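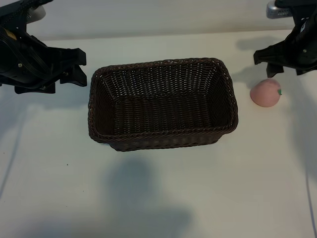 Project report: planning and budget for the two-arm sorting table
Group 9, Wollham, 3/10/18

1. What we were asked to do

Our group had to plan the equipment for a table where two robot arms put small light items into a basket. The department gave us a ceiling of 2,116 pounds for everything except the arms, which were already on loan from the store. We had to say what to buy, what to borrow and what to leave for next year.

2. Grippers

We compared two makes. Vimemell sells a matched pair with spare fingers in the price. Escobar is cheaper per gripper but charges for the fixing plate and the cable, so the totals came out 80 pounds apart. We chose Vimemell. The spare fingers settled it, as the group before us lost a fortnight in May waiting for one.

3. Cameras

The plan has one fixed camera for the whole table and one at the wrist. The fixed one is enough for finding the basket. The wrist one is needed for the last bit of the grasp, when a finger is against a soft item and we want to see how far it is pushing in. We set aside 400 pounds for cameras and mounts.
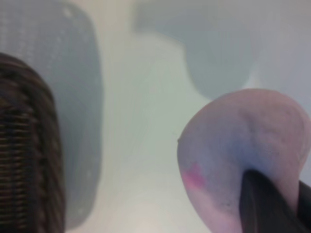

Eva wrote in the margin of our draft that 400 is too tight if a wrist camera gets knocked, and asked why there was no line for a second one. She would take the money from the test items, since toy fruit can be got for next to nothing.

We agreed and moved it. The test items are now a toy peach and a few other cheap pieces, plus one woven basket. We did not price a force sensor - the quotes would not have come back in time.

4. Still open

The table top is white and matt, and the arms throw shadows on it. We have not decided if a second lamp should come out of this budget or the room budget. Delivery for the grippers is also not confirmed, and the order form needs a signature before it can go in.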